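Chapter 6
Swifts: Life on the Wing

I was nine when I first held a swift. It had come down in the yard behind my grandmother's flat in Roltville, and I found it lying on the concrete with its wings spread out either side, far too long for the rest of it. I thought it was dead. Then it blinked at me! My grandmother told me to put it in a shoebox and leave it somewhere quiet, and then she rang Hanna Horobets, who ran the bird club and knew what to do with such things. I've been a bit daft about swifts ever since, so I'm afraid you'll have to put up with that for the next thirty pages or so.

In the last chapter we looked at swallows and martins, and plenty of people lump swifts in with them. It's an easy mistake to make. They're all small, fast birds with forked or notched tails, they all eat insects in the air, and they all turn up in spring. But swifts aren't closely related to swallows at all. Their nearest living relatives, apart from the treeswifts, are the hummingbirds, and the two groups share a very short upper arm bone and a long hand. When two unrelated groups end up looking alike because they live in a similar way, we call it convergent evolution. You met that term in Chapter 2, and we'll use it a lot here.

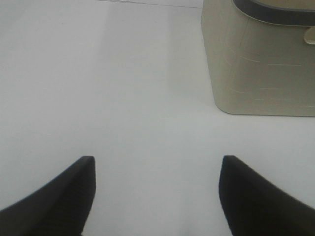

The family name is Apodidae, from the Greek for "without feet". Swifts do have feet, of course, but they're tiny, with four sharp toes made for clinging to walls and rock faces. A common swift hardly ever lands on the ground on purpose. It feeds in the air, drinks in the air, gathers its nest material in the air and even sleeps up there. Scientists in Sweden fitted common swifts with very small data loggers and found that some of them stayed up for ten months with hardly a break, and a few never seemed to land at all in that time. I read that one out to my husband over breakfast and he asked me to read it again.

So how do they do it? Most of this chapter is really an answer to that question. We'll begin with the wing, which is narrow and curved like a sickle, and see how a swift changes its shape between gliding and a fast turn. Then we'll go on to food (a parent can carry hundreds of insects back in one ball, packed in its throat), and after that to sleep, where I have to admit there's still a good deal we don't know.

The second half is about nesting. Here I lean heavily on the colony at Lustisum, where Tharindu Wickramasinghe and Dilruba Sivakumar let me sit in a hot, dusty church tower for most of one June with a notebook and a flask of tea. Over the seasons they've logged 3562 visits to the nest boxes by parent birds, 373 of them on a single fine day, and you'll be working with their figures in the exercises. Don't skip the bad weather data – it's the best part. When it turns cold and wet and the insects vanish, swift chicks can drop their body temperature and sit it out for days, while many other small chicks would starve.

A few words to learn before you go on:

Aerial feeder – an animal that catches its food in flight.

Torpor – a state in which the body cools and slows down to save energy.

Brood – the young birds in one nest. Common swifts usually lay 2 or 3 eggs.

Screaming party – a group of swifts chasing each other at speed and calling loudly, often round the rooftops on a warm evening.

If you can, go outside at dusk in early summer before you read section 6.1, and look up.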